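Public libraries should lend more than books. The Sasitz branch has kept a small stock of household goods for loan, and its members borrowed 171 items last year — most of them needed for a single afternoon.
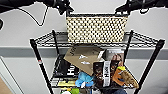 Objections to such lending usually concern cost. Repairs must be paid for, and staff must be trained to check returns. These are fair concerns, and a modest annual fee of 8 dollars would meet many of them.
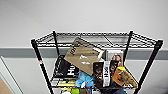
Volume 35, Number 26

Shamim Tarar has argued in these pages that lending of this kind draws money away from reading. The Sasitz accounts do not support that view. Book loans there held steady, and the board should extend the service to Feltivberg in June.

Ilse Van Acker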